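Cell Integration Board > Standards and Good Practice
Topic: Rule for empty slots on a card handling fixture

slotwise
Posted September 14, 2023
We're writing the house rules for our card handling cell at the Nelcombe shop. The fixture is a gray plate, upright, with a row of four holders and a drive mounted off to the right. Two views from the gripper side: 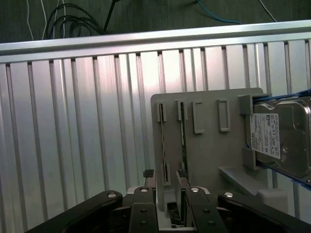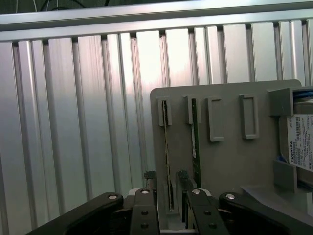
My question is about what the written rule should say for partly loaded fixtures. Our draft says the program may only send the gripper to a position that the load sheet lists as full, and that the operator signs the sheet before start. With two cards in the left holders and the other two holders open, the load sheet would read full, full, empty, empty. The Tarska guide we started from says every position has to be full or blanked off before automatic mode. I think that is too strict for short runs. What do others do?

renfold
We use the Tarska wording as is. An open holder gets a blank. It takes the operator a minute and the load sheet has one less thing to get wrong. We had 356 runs last quarter and 4 stops for a wrong load sheet, all of them before we started using blanks.

dovetail_k
I disagree with renfold. A blank is one more part to handle, and a blank left in by mistake looks like a card to a simple presence sensor. Check the position before the approach and again before the fingers close. If the check and the sheet don't match, stop and call the operator. No retry.

renfold
Our blanks are a different color and the check reads color. If yours are the same gray as the fixture then I can see the problem.

slotwise
Ours would be gray, so noted. We could get them made in another color.

mill_and_main
You are all talking about the empty holders. I would be more worried about the full ones. Look at where the fingertip pads are, one beside each card, down near the lower end. Your rule should give a minimum clearance to the neighboring card on both sides, with the fingers open to the widest setting the program allows. Measure it on the fixture and write it on the setup sheet. Don't take it from the model.

dovetail_k
Agree with that. Also say which edge of the card may be touched. We don't allow contact on the gold contacts at all.

slotwise
We have a no-contact zone in the card spec but the cell rules don't point to it. I'll add the reference.

mill_and_main
And cables. In the first picture there are loops of cable hanging on the wall above the top rail. Might be well out of reach, I can't tell from here. Our rule is that anything hanging near the cell gets tied back or gets a keep-out zone in the program, and somebody signs for it. Sopacua puts it in the daily check. We do it at setup only.

renfold
Setup only is not enough in my opinion. People move cables during maintenance. Put it in the daily check.

mill_and_main
Then the daily check gets so long that people tick the boxes without looking. Ours was two pages at one time. We do it at setup and after any maintenance.

slotwise
I'll go with setup and after maintenance, and the keep-out zone goes in either way. For the open holders, I'm keeping the load sheet but adding dovetail's two checks and the stop with no retry. Blanks stay optional. The Emance people review the draft in October and I'll post the final text after that.

renfold
Optional usually means never used. But post it when you have it.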